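Shiferaw Street Allotment and Garden Association
Minutes of the general meeting, June 8, 2026

Present: 34 members, plus a dog.
In the chair: Hashini Kanagaratnam. Minutes: Hashini Rathnayake. Members again asked us to use surnames, so these minutes do.

1. Minutes of the last meeting
Approved after the word "shouting" was changed to "discussion" in item 4.

2. Water
The bill for the spring quarter was $662. Kanagaratnam reminded plot holders that a hose left running overnight is still running in the morning. The leak by the Tuvia gate has been fixed with a new valve. The old fix, which was a sock, has been thrown out.

It was moved that hoses be off by 8 p.m. A member asked if drip lines count as hoses. Another member asked what a drip line was. The motion passed with drip lines left out, and we will regret that in October.

3. The shed
We have $3,493 in the shed fund. Two quotes have come in. Sostik would put up a plain shed with a lockable door and can start once the ground is level. Bukia would put up a nicer shed for more money than we have. There was strong support for the nicer shed until Rathnayake read out the second half of the quote.

Voted to accept Sostik. The question of color was opened, and closed 25 minutes later with green.

4. Compost
The left bin is for green waste and the right bin is for finished compost. This has been the rule for six years. Someone has put a whole pumpkin in the right bin, in June, and the meeting would like to know where they got it.
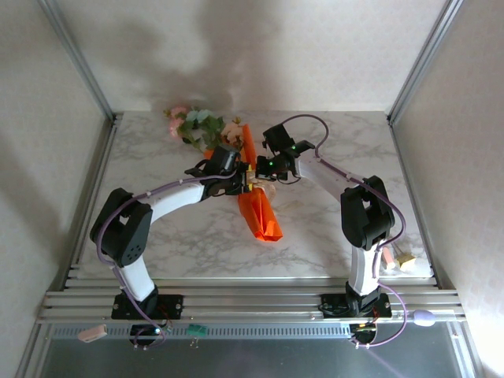
New signs will go up on both bins in larger letters. Kanagaratnam offered to paint them. The offer was accepted before she could attach conditions.

5. Plot 17
The holder of plot 17 says the bindweed comes from plot 18. The holder of plot 18 says the reverse. Both spoke at length. The chair will visit with a trowel and her own opinion. Until then, both parties are asked to pull whatever is on their side of the string, and to leave the string where it is.

6. Harvest supper
Set for October, date to follow. Sign-up sheet is on the gate. Last year we had eleven zucchini dishes and no bread — members are asked to read the sheet before writing on it.

7. Any other business
Wheelbarrows are to be returned empty. The lost trowel from April has been found in the lost property box.

Meeting closed at 9:10 p.m. Chairs were stacked by those who had not already left.

Action items
Kanagaratnam: bin signs, plot 17 visit.
Rathnayake: write to Sostik, thank Bukia politely.
All: hoses.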